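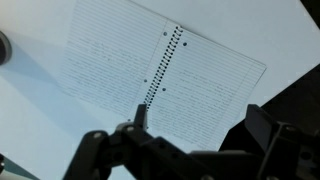 My sister wanted to know, before I'd even gotten my coat off, whether I was planning to read the whole thing or just the parts with me in it.

Fair question. I said the whole thing. She said good luck, his handwriting got smaller every year, and then she went to put the kettle on and left me alone at the table with our father's notebook.

I should say that I was expecting something bigger. When the lawyer's office called in December and told us there was a notebook, I pictured leather, maybe a ribbon. Dad ran the ferry office at Plelia for most of his life and he had a certain dignity about him, a hat-and-handkerchief kind of dignity, and I figured a man like that would leave his thoughts in something with a ribbon. What he left was a spiral notebook, the kind you buy in August when the kids go back to school. I had the same kind in eighth grade. I drew horses in mine.

The first page I opened to was about soup. I'm not kidding! A page and a half on a soup he'd had at a place called Irken, up the coast, on a day when the boat wasn't running. He thought there was fennel in it. Then, a few lines later, he'd changed his mind and thought it was dill. Then there was a little note about the weather, and then he was back to fennel.

"He's doing soup," I called to the kitchen.

"He does soup for a long time," my sister called back. She'd had the notebook since New Year's and she'd clearly been through it more than once, though she'd told me on the phone she had only peeked.

So I settled in. You have to get your eyes used to that writing, it's like walking into a movie theater after the lights go down. At first all I could get was a word here and there, "tide" and "Tuesday" and something that was either "mother" or "mustard." (It was mustard. I was sort of let down.) But after a while the lines began to talk, and it was his voice, all right, the voice he used when he was driving and forgot anybody else was in the car.

He wrote down the number 2741 over and over. It would be sitting there in the middle of a sentence about getting the gutters fixed. I asked my sister if it was a phone number or a bank thing and she said she'd wondered too, and had even tried it on the little safe in the closet, and the safe didn't open, and then it opened on Mom's birthday like any fool would have guessed. There were 93 dollars in it and a tie clip.

I found it out on my own, as it happens, near the back. 2741 was the number on a ticket. He'd sold it to a woman going over to Omoregie for the day, and she had come up to the window again that evening to complain that the Omoregie side had no bench to sit on. He told her he'd see what he could do about a bench. He wrote that he didn't have any say over benches. He wrote that he had told her so because she had a wet hat and was smiling.

I knew that story, is the thing. We both grew up on it. Only in Mom's telling she was the one who'd promised to bring him a bench, and the hat was dry, and it was practically summer.

I read that page out loud and my sister came and stood in the doorway with the dish towel. She hadn't gotten that far. She'd quit at the gutters, both times.

"A wet hat," she said.

"That's what it says."

"Mom would have a fit."

We went back and forth on it for a while, who had it right. I was for Dad, since he'd put it on paper. My sister was for Mom, on the grounds that a man who couldn't tell fennel from dill had no business being a witness. We got pretty loud. It was the most we'd talked since the funeral — maybe the most we'd talked since I moved away, if you don't count the calls about the roof.

The tea had gone cold by then, so she made more. I asked if I could take the notebook home with me and she said no, and then she said I could have it for 3 weeks, and then she said oh, just take it, but bring it back for Easter because she wanted to know how the gutters came out.

I drove home with it on the passenger seat. At the light by the hardware store I had to brake kind of hard and my hand went out flat across it, the way his used to go out across me.

The gutters take another four pages, by the way. He gets three bids and hates them all. I called her up that night and read her every word.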